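Home | Programme | Skills Laboratory | Residents' Diary | Contact
Print this page | E-mail this page

Residents' Diary: Suturing Block, March 4, 2018

The morning session was given over to needle handling on the synthetic skin pads. Residents were reminded by Dr Shalini Saxena that the pads are to be used on both faces before a replacement is drawn from stores, and that the Urdale practice log must be signed at the close of each sitting. My own log now stands at 403 throws, against the 517 expected of us by the end of May.

I worked on loop control under the supervision of Dr Ovidiu Vasiliu. He asks that the free strand be kept short and well away from the jaws. I have yet to manage this with any consistency, and my notes for the day record the fault against my name. 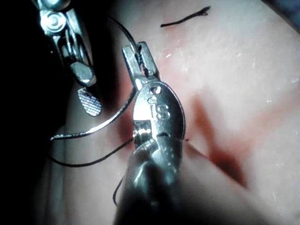 Curved needle and black suture at the pink practice pad, with the thread caught about the jaw of the instrument.

Brijesh Khurana was assigned to the adjoining station and completed his knot-tying assessment before noon. Mine has been deferred to the next session at my own request. The afternoon was devoted to reading on wound closure and to the return of unused suture packets, which Sarita Dhillon entered in the stock book. I am to repeat the loop exercise tomorrow, using the left hand first.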